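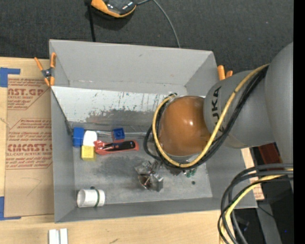

Tidying the shared bench: a project report

Practical Skills module, Triltinstead workshop

Why I picked this

My project was meant to be a shelf. Then I spent most of September hunting for things I'd had in my hand ten minutes before, and I decided the shelf could wait. Our bench at Triltinstead is used by everyone on the module, and by the end of a normal afternoon there's a knife under somebody's cardboard, tape stuck to the bench itself and one lonely clamp on the floor. So I asked if I could do the bench instead, and my tutor said yes as long as I wrote it up properly. This is me writing it up properly!

What I started with

Before changing anything I asked people what drove them mad. I put a sheet of paper on the door and left it up until the Friday. I got 26 comments, which was more than I expected (one of them was only about the kettle). Most of them were about small loose things: blocks, offcuts, the utility knife, rolls of this and that. Hardly anyone complained about the big tools, I suppose because you can see a big tool from across the room.

The other thing I did was time myself. I wrote out a list of 54 small items and fetched them one at a time from wherever they happened to be. It took 325 seconds longer than the same list did after I'd finished, and I was trying just as hard both times, I promise.

The bin

I didn't want drawers. We had drawers in the old room at Salside and they filled up with rubbish, and once a drawer is shut you forget it. What I wanted was something open that you could look down into, and the grey metal bin does that nicely. The walls slope, so things stay in reach and you can get your fingers under them. It's scuffed to bits on the inside, and I quite like that, as you don't feel guilty chucking a block in.

It lives on the light wooden table. I put a pair of orange spring clamps on the top rim, one at each corner along the far side. They're easy to spot there, and people do seem to put them back, which is a small miracle.

My first idea was to have a place for every single thing, with outlines drawn on the bottom in marker. I tried it for a morning. It was awful! You spent longer matching shapes than you did working, and the outlines smudged. So now the rule is much looser. Coloured blocks go down the left end, all together, blue and white and yellow in a heap. The knife lies flat beside them. The roll with the dark green band goes in the near corner on that same side. The middle is kept as clear as people can manage, so there's room to put down whatever you're working with.

The cardboard

The brown cardboard to the left of the bin has red printing on it about acrylic sheet. It's a handy size for the spot, so I kept it. I used blue tape on the left edge only, two pieces, so you can still lift the other side. I tried taping all the way round first and it was a pain to get off.

What went wrong

Little pieces. I never sorted out the little pieces. There are a couple of white plastic bits along the edge of the table that have no home, and I've moved them more times than I can say. I bought a tub with a lid from Gorside market for that sort of thing and it was too tall to sit in the bin without tipping, so it went back in my bag.

The knife is my other worry. Lying flat beside the blocks is fine if you're paying attention, but you're reaching into the same end for a block and I'd rather it had a sleeve or a slot of its own. If I had another week I'd make one out of Saha board, the stiff stuff we used for the model boxes, and fix it to the outside.

I also forgot about cables completely. My whole plan was about the table top, and then you look over the side and there's a bundle of black and yellow coming down by the floor. I've put that in the list of jobs for next term.

What I'd change

Start with the floor, then the table. Ask people again after 2 weeks, because at the moment I only have the complaints from before and not the ones I've caused. And I'd like to try a second bin for the offcuts, if there's one going spare, before I go back to the shelf.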